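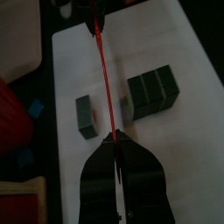
Enano is opening a second bakery on Bellamy Street this April, and we need bakers, counter people and a morning lead to help us get it going! If you know our little place on Cimlow Avenue, you know it has room for one oven, one register and a line of very patient customers. The new shop is 3,381 square feet with seats for 40, and for the first time we'll have a real kitchen where two people can pass each other with trays. The front is being painted black with one thin stripe of red running down beside the door (red and black go together as well there as they do in the photo at the top of this page), and the same colors will be on the aprons, so come prepared to wear them. We're filling eight jobs, most of them full time.

What we bake

Sourdough, rye, soft rolls, a potato bread that sells out before lunch on Saturdays, and a short list of pastries that changes when the fruit does. At Bellamy Street we plan to bake around 300 loaves a day once the deck oven is broken in, with sandwiches and soup from eleven o'clock. Coffee will come from Skerno, the roaster we've used since we opened, and their trainer will spend two mornings teaching everybody on the counter how to run the espresso machine.

Bakers (three positions, full time)

You'll mix, shape and bake, and you'll rotate through all of it. Shifts start at 3 a.m. or 5 a.m., five days a week, with two days off in a row. We'd love at least a year in a production bakery, but if you've been baking bread at home like a person possessed and can lift a 50-pound bag of flour, write to us anyway. One of our best shapers came to us from a tire shop. 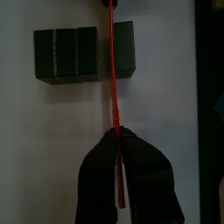
Bakers also take turns on the pastry bench, where the work is slower and the butter has to stay cold, and on the delivery bake for the handful of restaurants we supply. You don't need to know laminated dough when you start. Darnell Fitzsimmons, our head baker, loves teaching it and will keep you at it until your croissants look like his.

Counter and coffee (four positions, two full time and two part time)

Greet people, slice bread, make coffee, build sandwiches, keep the shelves full and the tables wiped. The early shift is 6 a.m. to 2 p.m. and the late one is noon to 7 p.m. Part-timers need to be free on at least one weekend day. Liking people matters more to us than experience, and being able to tell someone what rye tastes like helps a lot.

Morning lead (one position, full time)

You open the front of the shop, run the counter until early afternoon, count the drawer, and talk to the kitchen about what's running low. Two years in a café, restaurant or grocery, please, with some of that time in charge of other people.

Pay and the rest

Hourly pay depends on the job and your experience, and we'll tell you the number in our first phone call. Tips are pooled and split by hours worked. Full-time staff get paid vacation and sick days. Everybody gets a staff meal and a loaf to take home each shift.

How to apply

Stop by the Cimlow Avenue shop any weekday after 2 p.m. and ask for Darnell, or drop off a note with your name, your phone number, the job you want and the hours you can work. A résumé is welcome but not required. Bakers who get a callback will come in for a paid trial shift, so bring closed shoes and an appetite.

Posted March 30, 2018. Open until all the jobs are filled.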